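Section 3. Planning and Budgeting Before You Order

This section is for the person who has to fill in the purchase request. Read it before you contact your Nalari dealer for a quote. Assembly starts in Section 4, and software licensing is covered in Section 11.

3.1 Decide what the robot has to do

Most overspending happens at this stage. Buyers pick an arm, a gripper and a base from the price list and only later write down the tasks. Work in the other order.

1. List each task in one line. Name the object, where it starts and where it should end up. "Open the drawer and leave it open" is a complete task. "Help with storage" is too vague to price.

2. Mark each task as one-arm or two-arm. If every task on the list can be done with one arm, ask for the single-arm quote. The second arm can be ordered later and uses the same shoulder mount.

3. Build the work area in the Nanstead simulator before you build it on the floor. Nanstead is included in the evaluation license, so this step costs staff time only. Put in the furniture the robot will work with, anything that will be sitting on top of it, and the tables nearby. The stock drawer task is a good starting layout, with both arms facing a low chest of drawers and a table off to the right.
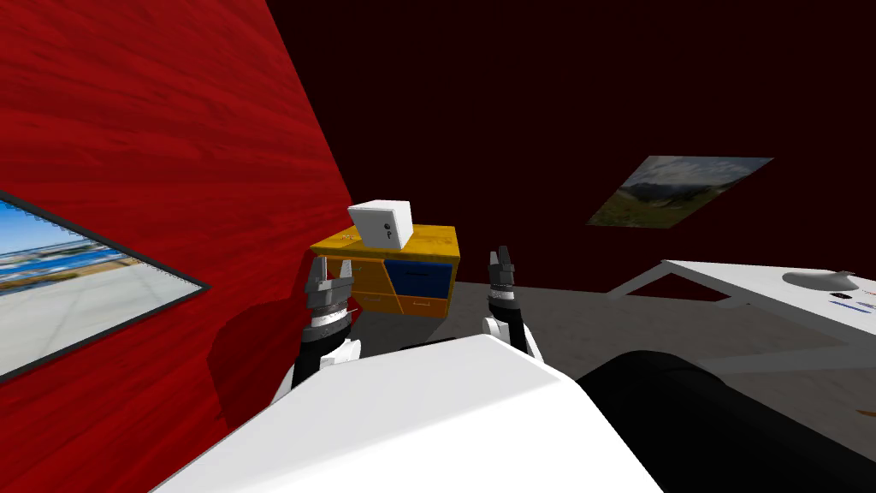

4. Replace the stock furniture with your own dimensions. Measure height, depth and the distance between the front of the furniture and the closest fixed obstacle. Enter the measurements in millimeters.

5. Run each task on your list and save the log. The dealer will ask for the logs when preparing the quote.

Note: The stock layouts are colored for easy viewing. Wall and furniture colors have no effect on the reach results.

Note: If a task fails three times in the simulator with correct dimensions, do not budget for it. Change the layout or drop the task.

3.2 Choose the gripper

The gripper is a small part of the total, but the wrong one can hold up a project for weeks while a replacement is shipped. Base the choice on the handles and objects you already have.

1. Measure every handle the robot will use. Record the length, the thickness and the clearance behind it.

2. Compare the thickness with the opening of the standard parallel gripper. The fingers must pass on both sides of the handle without touching it. Allow 11 mm of free space on each side for approach error.

3. Switch Nanstead to the wrist view and bring the open fingers up to the handle. Check the approach from this view as well as from the head view, where the arm itself can hide the contact point.

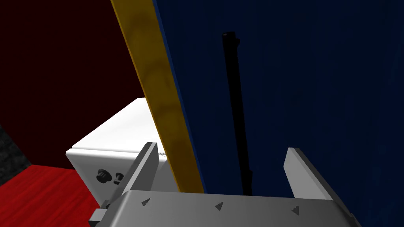

Long, slender handles are the easiest case for the standard fingers, and most cabinet doors fitted with them need no extra hardware. Recessed pulls and round knobs are harder. For recessed pulls, price the narrow fingertip set. For knobs, price the rubber-faced set and expect to replace the facing as it wears.

4. Decide whether both arms need the same gripper. Mixed pairs are supported, but each type needs its own spare fingers, which adds a line to the budget.

Caution: Do not order fingertips from measurements taken off a furniture catalog. Listed handle sizes often leave out the clearance behind the handle.

3.3 Plan the floor space

Floor space is usually the cost that gets missed. At the Destdale site the robot itself came in on budget, and the extra money went to moving two power outlets and a storage rack.

1. Mark the base footprint on the floor with tape, then mark the full reach of both arms.

2. Keep 91 cm of clear walkway outside the reach line on any side that people use. If your local safety rules call for more, use the larger number.

3. Check what stands beside the work area as well as what stands in front of it. Both arms swing outward when they are raised, and a table placed too close will limit the right or left arm even if no task uses the table.

4. Look at the floor under the tables. Cables, straps and dropped items in the path of the base must be cleared before each run. Include cable covers in the budget if cables cannot be rerouted.

5. Run the finished layout in Nanstead from the head view and raise each arm through its full range. Save one view with the arms at working height and attach it to the floor plan.

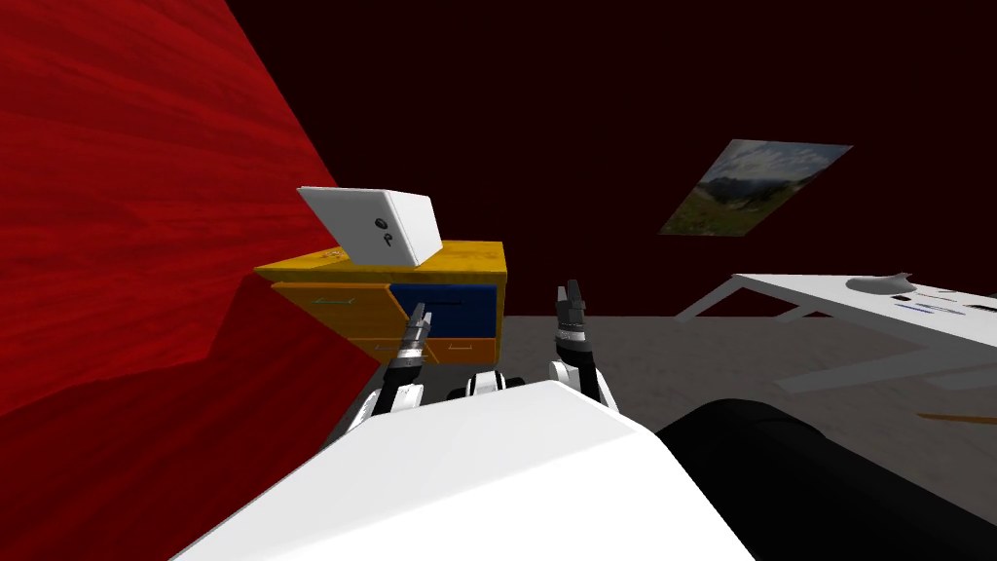

Figure 3-3. Head view of the simulated drawer layout, arms raised near the cabinet and the side table.

Caution: The simulator does not model people. A layout that passes in Nanstead still needs a walk-through by your safety officer.

3.4 Build the budget

Enter costs in the order below. The planning worksheet uses the same order, and quotes from Nalari dealers follow it line for line.

1. Base, torso and arms. Use the quoted price and include freight.

2. Grippers and fingertips. Include one spare set of fingers for each gripper type.

3. Site changes. Outlets, floor repair, cable covers, furniture moves. Get a written price for electrical work.

4. Staff time for set-up. Allow 3 weeks for one technician if the tasks have already been run in the simulator. Allow double if they have not.

5. Training. The Arain course covers two operators. Additional operators are charged per seat.

6. Service plan. The first year is included. Enter the second year now, even if it will be paid from a different account.

7. Inspection. The first scheduled inspection is due at 2000 operating hours. Divide this by your planned hours per month to see which budget year it falls in.

Note: Furniture used only for testing belongs under site changes. Put it there even if it is moved to another room later.

Note: Dealer quotes for the second arm do not include its gripper. Check that line before comparing the single-arm and two-arm totals.

3.5 Lease or buy

Leasing makes sense when the task list is likely to change in the first year. The lease lets you exchange grippers once at no charge, and the arms can be returned at the end of the term. Site changes and training are not covered by the lease and have to be paid up front either way.

Buy if the task list is settled and the robot will run most working days. Ask the dealer to show both totals over the same number of months, with the service plan included in each.

Orders placed by the end of February ship with the spring production run. Later orders move to the next run, so check the delivery month on the quote before booking electricians or training seats.

3.6 Before you send the request

Attach the following to the purchase request:

Task list, with one-arm or two-arm marked for each line
Simulator logs
Handle measurements
Floor plan with reach lines and walkways
Completed planning worksheet
Written price for electrical work, if any

Send questions about the worksheet to Haris Satti in planning support. Include the quote number in the subject line.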